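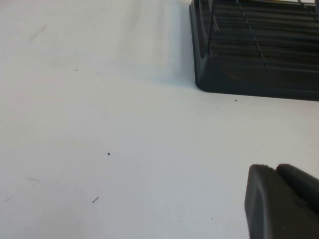
Winter Boots for the Jellow

My first car was a Jellow, and if you have never driven one you have missed out on the happiest little noise in motoring. It had three forward gears that liked you and a fourth that put up with you. I bought it in April, when the hedges were coming out and the roads were dry, and all that summer I drove it with the windows down and never gave a thought to what was holding it on to the ground.

Then it snowed in Brernumbridge.

You have to understand about the hill. The town sits at the bottom of it and I lived at the top, in the end cottage past the chapel, and the only way between the two is a lane that goes up like a loft ladder. On the first white morning I got as far as the gatepost. On the second I got past the gatepost, sideways, and came to rest very gently against my neighbour's compost heap. She came out in her dressing gown with a mug of tea (for herself, not for me) and looked at my wheels.

"Those are summer tyres," she said.

"They're just tyres," I said.

She laughed so much she had to put the mug down on my bonnet.

So I walked down to Shehu, the garage by the weighbridge. It was a wonderful place! It smelled of rubber and toast, and there were tyres up to the rafters, and the woman who ran it would pull one down and press your thumb into it before she would talk about money. "Feel that," she said, and I felt it. It was soft, almost like a rubber bath mat, with hundreds of tiny wavy cuts across every block. Then she pressed my other thumb into one of my own kind, and it might have been a piece of kerb.

"Same cold, same shed," she said. "That one's gone to sleep. This one's wide awake."

The soft ones were called Vema. I had 545 pounds in the world and a set of four, fitted, came to rather more than half of it. I stood there for a good while. I thought about the bus, which came up the hill twice a day when it came at all. I thought about the compost heap. Then I said yes, far too loudly, and a man under a van said "Good lad" without coming out.

They fetched the Jellow down on a rope that afternoon and I watched the whole job from an upturned crate. Off came the wheels, off came the hard old tyres, and on went the new ones with a bang that made me jump every single time. She chalked the position of each old tyre on its side so they could go back where they came from in spring, and she told me to come back after 60 miles to have the nuts checked. I wrote it on my hand.

By the time they let the car down off the jack it was dark, and it was snowing again, great fat flakes coming through the light over the garage door. She asked if I wanted to leave it till morning. I did not want to leave it till morning!

I have driven a good many roads since then, some of them with proper mountains on either side, and I can't remember one of them as well as I remember that lane. Second gear, no fuss with the throttle, the way she had told me. Past the school. Past the last street lamp. The front wheels made a sound I had never heard from them before, a sort of steady creaking, like somebody walking in good boots. I kept waiting for the slither. At the steep bit by the chapel I held my breath, and the Jellow simply went on climbing, sounding delighted with itself, and I let out a whoop that set off every dog in the row.

My neighbour's light was on. I drove past my own gate, turned at the top by the water tank, and came all the way back down to her door for the pleasure of stopping exactly where I meant to.

She opened the window. "Well?" she said.

"Get your coat on," I said.

We did the hill five times that night. On the last run she took the wheel, and she was far better at it than I was. I kept that car until it had done another 3,000 miles and the floor went, and when they took it away I asked if I could keep the tyres. They were no use to anything else I ever owned. The best of them hangs from the ash tree now, and my neighbour's grandchildren swing on it, and it still gives under your thumb.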